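Table, Round, With Contents

The Pondness schedule allows one line per item and does not allow adjectives of opinion. "Good" is not permitted. "Worn" is permitted if the wear can be located. I had worked to the schedule for four years when the Dinton apartment came up, and I had no difficulty with it.

The instruction was a standard one. Two rooms and a kitchen above a closed dry cleaner, sole occupant deceased in February, contents to be listed for probate. The client was the niece. She had the keys, and she met me at the street door at a quarter to eight in the morning because she had to be at work by nine. She said I could start anywhere except the round table, which she wanted left until last, and that she would come back at six to be there for it.

I said the order of rooms made no difference to the schedule.

I started in the kitchen. Kitchens are slow because the items are small and the drawers are mixed. I listed the stove, the refrigerator, and a set of enamel pans with chips at the rims. I listed a drawer of flatware as flatware, mixed, one drawer. The schedule permits grouping where the individual value is below the threshold. Most of a household is below the threshold.

The bedroom took until noon. Bed, single. Wardrobe, two doors, the left one binding at the hinge. Clothing, one wardrobe. On the floor of the wardrobe were cartons of old shelf tickets, the kind that slide into the rail at the front of a store shelf. They were hand lettered. Each had a product name, a size, and a price, in black with the price in yellow shadow. They were for Sembiring, the hardware chain, which had a store in Dinton until it moved out to the highway.

I counted the cartons and took a sample from one. The sample carton held 470 tickets. There were no corrections on any that I turned over. The spacing between letters was even, and where a name was too long for the ticket the letters had been narrowed from the beginning of the word, so that the last letter was the same width as the first. This means she had known the length before she started. I wrote: shelf tickets, paper card, used, cartons. Under value I wrote nil.

I ate lunch on the stairs, as we are required to do.

In the afternoon I did the main room up to the table. It was a small room and the table took most of the floor. I worked around it. Bookcase, pine, with ring marks on the top shelf. Radio. Armchair, the right arm worn through at the front end, the left arm sound. A person who wears out one arm of a chair is usually holding something in the other hand. That is not information the schedule asks for.

A strip of adding machine paper had been pinned along the side of the bookcase, and it had short strokes of ink on it in rows, each with a date in pencil. I took it for a pen test. She had drawn one stroke with each marker on the first of every month, and when the stroke came out gray she had put a small cross beside it. The crosses got more frequent toward the end. Then there were several months with the strokes and no crosses at all, though some of the strokes were very pale.

I listed it as paper, one strip.

By half past four I had finished everything except the table, and I had nothing to do until six. I checked my arithmetic. I checked the meter readings. I went down to the street and came back. The firm bills by the half day, so there was no cost to the client in my waiting, but I am not used to it, and I sat in the armchair, which I should not have done, and looked at the tablecloth.

It was velvet, purple, on the red side of purple. A cloth of that type is a poor choice under writing tools. It holds lint and it takes a crease and keeps it, and a pen rolled across it will slow down and stop. After a time it occurred to me that this might be why it was there. A round table has no rail. A marker on bare wood will travel to the edge and go over, and a woman of eighty-one would have to get down on the floor for it. On velvet it stays where it was put.

I considered whether that belonged on the schedule. There is a column headed Remarks. In four years I had used it for woodworm and for missing keys.

The niece came back at ten past six with a bag of groceries that she put down in the doorway and did not take any further. She asked how it worked. I told her I would name each item, she would confirm it, and I would write it down. She asked if she could touch them. I said they were hers to touch, subject to probate.

We began at the far side. There was a blue case, a cylinder, orange-red at one end, with a thin cord at the other that ran to a small charm. I said: pencil case. She said it was for the good brush, and that the charm had come off a bracelet that had been her grandmother's. I said that if the charm was silver it needed its own line. She said she had no idea if it was silver. I wrote: case, cylindrical, with charm attached, silvery, untested.

Then the markers. She picked up the black one with the yellow barrel section and said this was the one for the prices. I asked if she meant that it was yellow ink. She said no, it had never been yellow ink, that was only the color of the barrel, but her aunt had used it for the prices for so long that she reached for the yellow. The shadow had been put on afterward with something else. I looked at the yellow barrel and then at the note I had made in the bedroom, which said price in yellow shadow, and I could not have said which of these had caused the other.

She asked whether it still worked. The schedule does not require function to be tested below the threshold. I tore a sheet off my pad and gave it to her. She took off the cap and drew a short stroke, and it came out pale at first and then black.

She put the cap back on. She did not say anything about it and I did not write anything.

We went on. Marker, white or silver, pale teal end. Marker, black, gloss, red at the tip. Pen, black, matte. Marker, white, long, print on the barrel too faint to be worth copying. She put each one back exactly where it had been, lying the same way, and checked the angle with her head on one side. I have seen people do this with ornaments. It is because there is a mark in the dust. There was no dust under these, only the nap of the cloth, which she could not have been reading. She simply knew.

The tape was last. It was a roll with a dark gray outer band and a pale brownish core, and it was lying over some of the markers. I said: tape, one roll. She said it was Flostano. I asked how she could tell, as the name was not on my side of it. She said her aunt had not bought any other kind. Sembiring used to let her have it at the staff price, and when the store closed its Dinton branch they gave her a case of 18, and she had been working through that case ever since. This was the end of it. The niece had looked in the cupboards for another and had not found one.

I told her I had not found one either, and I had been in all the cupboards.

She asked what it was worth. I said the table would come in as a single line. Table, round, with cloth and contents. I gave her the figure, which was 29 dollars, almost all of it table. She nodded and asked if the line could be longer than that. I explained the limit again. It is a matter of the width of the column.

She said her aunt would have got it in.

I thought about the narrowed letters on the shelf tickets. I am not trained in lettering and my handwriting is only adequate. But the column on the Pondness schedule is a fixed width, and there is nothing in the instructions concerning the size of the hand. I asked her to read the items out to me again in order, from the far side, and before I began I worked out on the back of the pad how many characters there would be, so that the last would be no tighter than the first.

It took me until around seven thirty. I used the matte black pen, with her permission. In the Remarks column, in the same hand, I put: cloth prevents rolling.
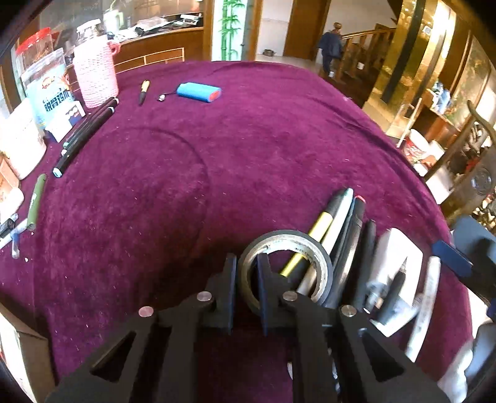
The office returned the sheet the following week with a query on legibility. I sent it back with a magnifier from the supply cabinet, and I entered the magnifier on the dispatch form, one line.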